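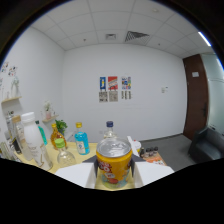 Stimmt das wirklich? Wie lange halten Konserven?

Auf Dosen steht ein Datum. Viele Leute glauben: Einen Tag später ist alles verdorben und muss in den Müll. Aber woher soll das Essen in der Dose wissen, welcher Tag heute ist?

Lies mal genau. Meistens steht da »mindestens haltbar bis«. Das Wort »mindestens« ist wichtig. Der Hersteller verspricht, dass es bis dahin so schmeckt, wie es soll. Was danach kommt, verspricht er nicht — verboten ist das Essen deshalb noch lange nicht.

Warum hält es überhaupt so lange? Die Dose wird luftdicht verschlossen und dann stark erhitzt. Dabei sterben die Keime, die Essen verderben lassen. Neue kommen nicht hinein, solange die Dose dicht bleibt.

Manche behaupten nun, Konserven halten ewig. Das glauben wir auch nicht. Geschmack und Farbe verändern sich mit der Zeit, und auch Blech kann rosten. Im Schulkeller von Wandavville lagerten einmal 772 Dosen Erbsen, manche davon ziemlich verrostet. Die hätten wir nicht probiert!

Ist eine Dose nach außen gewölbt oder undicht? Dann Finger weg, egal welches Datum draufsteht. Darin können Keime gewachsen sein, und manche machen ein Gift, das man weder sieht noch riecht. Also nicht kosten, auch keinen winzigen Löffel — zeig sie lieber einem Erwachsenen.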